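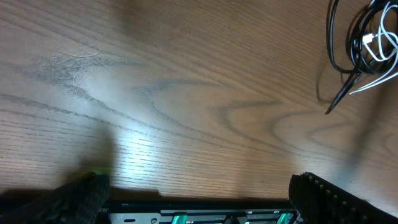

Wrist camera view of the desk, with both gripper fingers open and a bundle of black and white cables at upper right.

Cilbridge lab adds cable handling to hand-guided teaching work

CILBRIDGE - A robotics group at the Olaniyan workshop in Cilbridge has added loose cables to the set of objects its arms are taught to handle by demonstration. The work began in June and covers picking, moving and separating power and data cords on an ordinary desk.

The group teaches each task in two ways. In the first, an operator holds the arm near the wrist and moves it through the motion while the joint motors are set to offer little resistance. In the second, the operator sits at a separate station and drives the arm by remote control, using a smaller arm of matching joint layout as the input device. Joint angles, finger opening and wrist video are logged together in both cases.

The cable set now holds 428 demonstrations. Of these, 320 were recorded by remote control and the rest by hand guiding. Each demonstration starts with the fingers open and clear of the cables, and ends when the cord has been released at a marked position or the operator stops the attempt. Stopped attempts are kept in the set and labeled.

According to the group's project notes, the two methods give different kinds of data. Hand guiding produces smoother paths and is quicker to learn, but the operator's hands often enter the wrist view and have to be masked before training. Remote control keeps the view clear. It also forces the operator to work with the same limits the arm will have later, including a lack of touch at the fingertips.

Cables were chosen because they do not hold a fixed shape. A block or a cup can be described by its position and angle, and a grasp taught on one block will often transfer to another. A coiled cord changes form each time it is set down, and pulling on one loop can move a second cord that lies across it. Black cords add a further difficulty on the current hardware, as the fingers are also black and the two can merge in the wrist video when the gripper closes.

Surface glare was a second concern. Overhead light leaves a bright patch on the desk, and early models trained on a small number of recordings tended to steer toward it or stop short of it. The group decided against a matte cover. Operators instead vary the position of the cable bundle between recordings, so that the cords appear both near the bright patch and well away from it. Shadows from the arm are left in the data for the same reason.

The operators follow a fixed routine. The arm is brought to a start pose above bare desk, the recording is started, and the operator waits 2 seconds before moving. The approach is made slowly, with a pause just above the chosen cord. The fingers are then lowered on either side and closed. Operators are told to aim for a free end or a single outer loop and to leave the middle of a tangle alone unless the task sheet calls for it.

A session lasts until the operator has completed 24 demonstrations or asks to stop. The limit was set after a review of earlier recordings showed that operators working longer began to rush the approach and skip the pause. Those recordings were dropped from the training set - they remain available for a separate study of operator fatigue.

Training is done at Pidenside, where the group shares computing equipment with a speech laboratory. The model takes the wrist video and the current joint angles as input and puts out a short run of arm positions, which is refreshed several times before the run is complete. No separate model of the cable is used. The notes list single cords as the most reliable case so far and crossed cords of the same color as the least.

The recording software, called Hitia, was written at the workshop and runs on a standard desktop computer. A recent update lets the operator mark a recording as good, stopped or doubtful without leaving the control station. It also rejects any file in which the video and the joint log differ in length.

The next round of recordings will add connectors, with the task of turning a plug to face a given direction before it is set down. The group expects to use remote control only for this stage, since small wrist turns have been hard to guide by hand. Plugging a cord into a socket is not part of the present plan and will be taken up after the connector set has been reviewed.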